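News | Security | Press Releases

Jondness asks for proof before anyone calls the Plirness login flaw fixed

COKCOMBE, 21st April 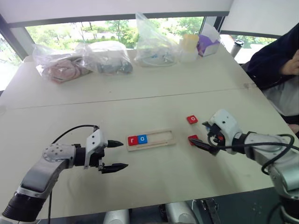

In-ho Won doubts that the patch does what its makers say it does, and told Jondness so in a written comment on Plirness, the password manager used by many small offices in the Cokcombe area. "They closed one door and announced that the house was safe," Won wrote. "I'd like to see who checked the windows."

Jondness, which tests software for small businesses, shares that doubt. Plirness put out an update this month and described the matter as "fully resolved." It gave no test results with the update and did not name an outside reviewer. It also left out how long the flaw had been there. Customers were told to install the new version and carry on as usual.

The flaw let a person with an old reset link get back into an account after the password had been changed. Jondness ran its own check on 976 test accounts set up for the purpose. On the old version, more than 200 of them could be opened with an expired link. On the new version the number fell to 4. That is a big drop, but a lock that opens for the wrong person even a few times still needs work, and "fully resolved" is a strong phrase to use about it.

Jondness sent Plirness three questions. When did the company first learn of the problem? Were any real accounts opened by strangers? Will it let an outside group read the code that handles resets? The reply thanked Jondness for its interest in customer safety and answered none of them.

"We've heard 'no evidence of misuse' before," said Myung-ja Na, who leads testing at Jondness. "Sometimes it means they looked hard and found nothing. Sometimes it means the logs were thrown out after a month. We asked which one it was and we're still waiting."

Offices that use Plirness should install the update, imperfect as it is. They should also cancel any reset links that are still open, turn on the second login step, and change the main password for each shared account. Offices that use Pyo to sign in to Plirness need to do this in both places, as canceling a link in one does not cancel it in the other.

Jondness will repeat the test in August and publish the results whether or not Plirness takes part. The test method is free on request, and Plirness is welcome to a copy.

Press contact: Jondness press desk, Cokcombe

This site uses cookies to remember your settings and measure visits. By staying on this page you agree to our cookie policy.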